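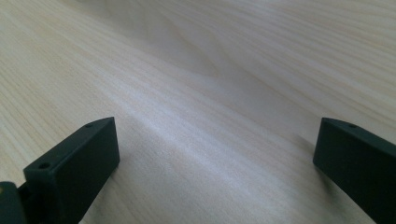
Pale timber, with the grain sweeping into an arch.

Come and make a stool with us in Peria

We're looking for nine people to join our beginners' woodwork course at the old Pirihi hall, which went up in 1935 and still has its lovely creaky floor (you do get used to it!). You needn't have picked up a chisel before, and if you have, you're just as welcome.

The course runs over four evenings in October, with tea and something baked halfway through, and you'll take home whatever you make, wobbles and all. Tools and timber are included, so please just bring closed shoes and an apron if you own one.

To put your name down, write to Brodie Ruawai at Cultedora, PO Box 683, and tell us a little about yourself and anything you'd like help with on the night.

Posted 12 June 2021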